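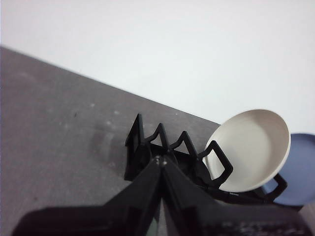

Letano Countertop Dish Rack, Black

Item 971
Sold by Clovevau Kitchen and Table

The Letano is a black plastic dish rack for small kitchens, office break rooms and anyone who washes a few plates at a time. It sits low on the counter and holds plates upright between open dividers, so air can get at both faces while they dry. There is nothing to screw together and no moving parts.

Dividers

The dividers come in more than one shape. Some are pointed triangles, some are rounded loops, and there is a taller squared upright with an open center. A plate drops into the slot behind a divider and leans on it at a slight tilt. The pointed ones are easiest for side plates and saucers. The loops give a wider surface to lean against and are the better choice for dinner plates, or for anything with a raised rim.

Most round plates with a normal rim will stand without help. Deep pasta plates take up more room, and you may need to leave the next slot open. Square plates fit if they go in with one flat side down. We don't suggest the rack for heavy cast iron or for large cutting boards, which can tip it forward.

Base

The base is a flat open frame, also black. It has no tray of its own. If you are placing it on wood or on any top that marks easily, put a towel or a drying mat under it. On laminate, tile or steel you can set it down as it is and wipe up underneath when the dishes are put away.

Will it scratch my plates?

The dividers are smooth plastic and should not mark glazed stoneware, porcelain or melamine. Plates with metallic trim should be given a slot of space on each side so they don't knock together.

Cleaning

Wash by hand with warm water and dish soap. A bottle brush works well inside the loops and along the lower rail, where hard water leaves a white line if it is left for a few weeks. For that, use equal parts white vinegar and water, leave it on for 4 minutes and rinse. Do not put the rack in the dishwasher. The thin dividers can warp on a hot drying cycle, and warping from heat is not covered under the warranty.

What is in the box

One rack, black
One care card

Plates, cutlery holder and drying mat are not included. The Kustero drying mat is sold separately and is cut to sit under the Letano with a small border on all sides. The Nieminen cutlery cup can stand beside the rack but does not clip on to it. We are asked about this a lot — the clip on the Nieminen cup is made for wire racks and will not close over the plastic rail.

Shipping and returns

Orders placed before 2 p.m. leave our warehouse the same working day. The rack ships flat on its base in a plain carton. If a divider is bent or cracked when it reaches you, send us a picture of the damage along with your order number and we will replace the whole rack. Please don't try to bend a divider back, as the plastic can turn white and split at the foot.

Unused racks can be returned in the original carton. Used racks can be returned only if faulty.

Stock

Black: 147 available
White: discontinued in January, no further stock expected

The older white version used the same base size, so the Kustero mat fits both. Spare dividers are not sold for either color.

Page last updated Apr 23, 2023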